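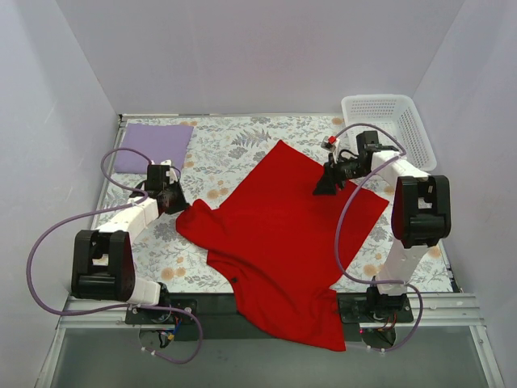

Preslow Linen Room: Cloths and Folding

The Preslow Linen Room lends plain tablecloths, napkins and cover cloths to anyone in town who is putting on a meal, a craft sale or a family party. There are 400 pieces on the shelves at present, and most of them go out and come back several times a year. This page covers the colored cloths and the way we fold them. White and cream cloths have their own page.

Folding is done on the covered table. Start with the cloth spread out, even if it comes to you folded. A cloth that has been folded badly at someone's house will keep the old creases if you just fold over them. Turn it until a corner points away from you, smooth from the middle outward, and look over both sides for spots before you go on. Anything with a spot goes back to the wash pile with a clip on it.

Red is the color people ask for most, from November through February. Please return red cloths separately from the light ones. We wash them apart, and a damp red napkin left in a bag with a white one overnight is the usual cause of pink napkins.

Sizes we keep in color:
Square, 51 inches. Fits a card table with some drop.
Long, 84 inches. Fits the folding tables at the Kim Street hall.
Runners, 30 inches. For side tables and dessert tables.

The size is written on a tape label sewn into one corner. If the label has come off, measure the cloth with a tape and put it on the mending shelf.

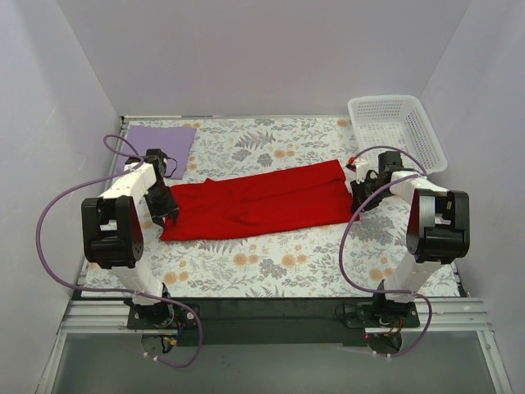
Long folds go in first, short folds second. Bring the near edge up to the far edge, let the cloth lie as a strip across the table, and take the wrinkles out by hand before folding the ends in. The red one on the flowered cover is at the strip stage, with shallow wrinkles across the left and middle and a little peak standing up on the top edge near the left end. Pull a peak like that flat now. It will turn into a hard crease once there is weight on it. The white basket in the back corner is for finished pieces, and it has rows of small openings in its sides.

Fold the strip in half from end to end, then in half again. Runners need one fold less. Lay the finished cloth with the folded edge facing out so the next person can count down the stack without pulling it apart.

Labels and shelf order

Cestura cloths are on the upper shelf and Stisteck cloths on the lower. They look much alike once folded, but the Stisteck ones are heavier and take longer in the dryer, so it helps to keep them in separate stacks. Purples and blues share a shelf. Reds have a shelf of their own.

Borrowing

Cloths may be kept for one week. Pick up and drop off at the side door between 4 and 6 p.m. Wash them if you can, and if you can't, shake them out and tell us. Do not iron the napkins, as the older ones scorch easily.

Page kept by Lâm Cù. Corrections to the size list can be left in the book by the door.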